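Speaker notes: "We Have a Release Manager, It's a Calendar"
Orkereck contributor meetup, Saturday, after lunch (expect sleepers)

Slide 1. Say hello. Say the project name slowly, people still write it as Orkerek on the mailing list. Skip the history, half the room wrote it.

Slide 2. Where we were in November: 552 open bugs, 9 of them blocking, and a release date picked by whoever had shouted last. Pause for laugh. If no laugh, move on quickly.

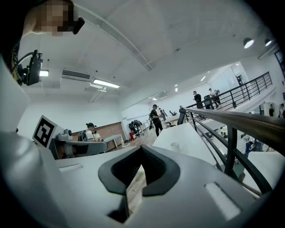

Upstairs balcony, from the main room

Slide 3. The Trukau branch. Kept alive for two years out of politeness. Explain freeze rules: strings first, then features, then everything except the docs, which were never going to be on time anyway. Don't name the person who merged a new toolbar the night before. He's in row two.

Slide 4. Translations. Show the Botel script. It mails each language team when strings change, and it did once mail everyone 3 times before breakfast. Apologize again. Mention the mute option, added that same morning.
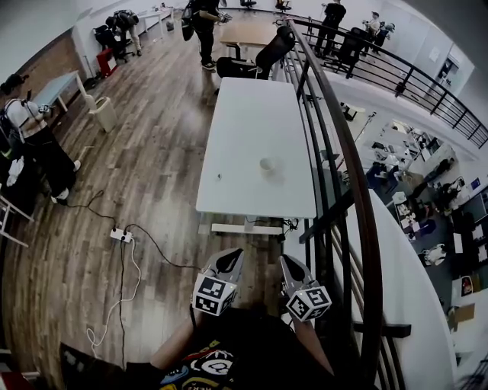 Renzo Tedesco wrote back after the draft went round: fixed dates are fine, but a team of one translating on weekends needs the string freeze a week longer, and please stop calling it "the easy part." Read this out as is. Then admit I called it the easy part on slide 4 until yesterday.

Slide 5. What I'm asking for. A longer string freeze. Someone to share the Rathnayake build server password with, so I can go on vacation. Look hopeful.

Questions. If asked about moving the bug tracker, point at the clock.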